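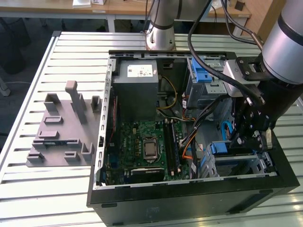

Temau T2 teardown cell

Two arms, one slatted aluminium table, gripper on the wrist. Takes desktop towers laid on their side, cover off. Drives, memory, cards. Screws by hand for now, screwdriver head is in testing, ask.

Price on request, depends on grippers. Lead time 60 days from deposit, longer over August.

What to budget for besides the cell
Fixture plate, 3D printed, one per case family. Allow 128 each
Finger sets, Prirnus or Holzer pattern. 782 the pair, they wear
Freight ex Wernville, roughly 400 on a pallet, more if you've no forklift
Two days' training, travel extra

Power: ordinary wall outlet, own circuit please. Floor: level concrete, anchor bolts suplied. Leave room to walk behind the table, the cables come out that side.

Not included: guarding, compressor, bins. Older cases with plastic drive latches are fine, tell us which models so we can cut the plate right. Send one if you can, we'll return it.

Leasing avaliable, 24 or 36 months. Trade-in on the T1 considered.

Quotes and site visits: Wiremu Merrick, Wernville office, mornings best.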